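过家家餐具与食物玩具：桌面图集

分类：玩具与收纳 ＞ 过家家 ＞ 图集

这组东西放在活动室靠墙的白色桌子上，九月开始用。杯子和盘子由 Josefien Boersma 挑选，食物玩具是 Luuk Kramer 从 Arkville 的旧库存里找来的。

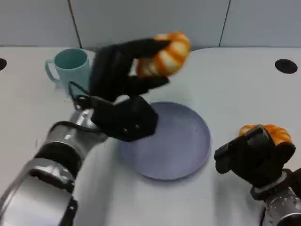
选餐具时先定颜色，再定大小。同一套里不要求成对，但颜色要浅，放在白桌上也能分清。食物玩具另外装箱，用的时候再拿出来，每次不超过一个盘子能放下的量。

杯子：浅蓝绿色，哑光，内壁颜色深一些，带一个圆环形把手。平时放在桌子靠里的位置，免得袖子碰倒。

盘子：圆形，灰紫色，浅底，边缘略高。摆在桌子中间，食物玩具都往这里放。边缘有高度，圆的东西不容易滚出去。

食物玩具：做成食物的样子，收拾时最后装箱。箱子编号19，放在柜子下层，箱盖内侧贴着清单，少了什么写在清单背面。

桌面：白色，哑光，靠墙一侧有圆孔。小件玩具不要放在孔边，掉下去要蹲到桌子底下找。擦桌子用湿布，擦完再用干布过一遍。

餐具每次用完清洗，晾干后叠放。缺件请告诉 Bram Kuipers，补件从 Gisenia 订，一般要等2周。

相关图集
木柜下层的整理
Farkura 积木分箱
浅色桌面的清洁
活动室九月布置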